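6.4 Recovering from a dropped item or a missed grasp

Applies to: Ernell two-finger gripper with wrist camera, counter restocking cell
Revised July 15, 2020, R. Saraç

Use this procedure when the pendant shows GRIP LOST or NO OBJECT during a pick or a place. For a collision stop, go to section 6.5. For a camera fault, go to section 7.

CAUTION: The arm may still be holding an item after GRIP LOST is shown. Keep your hands out from between the fingers until step 3 is complete.

CAUTION: Do not clear the fault from the pendant with anyone inside the marked floor area. The arm returns to its hover position as soon as the fault is cleared.

1. Press HOLD on the pendant. The amber lamp on the base comes on and stays on.

2. Wait for the arm to stop, then turn the key switch to MANUAL and remove the key. Keep it with you.

3. Open the fingers with JOG OPEN. If they do not move, release them by hand using the lever on the gripper body. Support any item that is still held.

4. Find the item. Check the tabletop, the tiers of the stand and any tray or basket within reach of the arm. Throw away food items with torn or open wrappers.

5. Check both finger pads. Wipe them with a dry cloth. Replace a pad if it is split, or if it is worn down to the line molded into its side. Always replace the pads as a pair.

6. Check that the finger screws are tight. A loose finger gives the same fault code as a missed grasp.

7. Check that the stand has not been pushed out of place. If it has, line it up with the corner marks and run Teach Stand (section 4.2) before going on.

8. Leave the floor area, put the key back and turn it to AUTO. Press CLEAR, then RESUME. The arm moves to hover and takes a new picture before it tries again.

Note: After 2 failed tries on the same item, the Tustarlow controller skips it and writes a line to the fault log. It does not stop the job.

Compare the live wrist view with the one below. Both fingertips and the near end of the stand should be in view. If either finger is missing from the view, the camera bracket has shifted and must be reset.
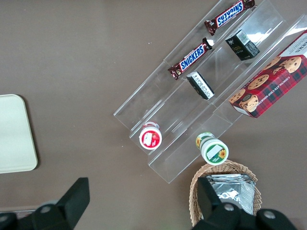
Figure 6-3. Wrist camera view with stepped stand, mixed items.

Glare on clear shelves is a common cause of NO OBJECT. If the fault comes back at the same shelf position, turn the cell light down one step and repeat step 8. Foil packets can cause the same trouble. Do not raise the grip force above 17 N to make up for a missed grasp; soft items will be crushed.

If the fault appears 10 times in one shift, take the cell out of service and send the fault log to Kiltico support.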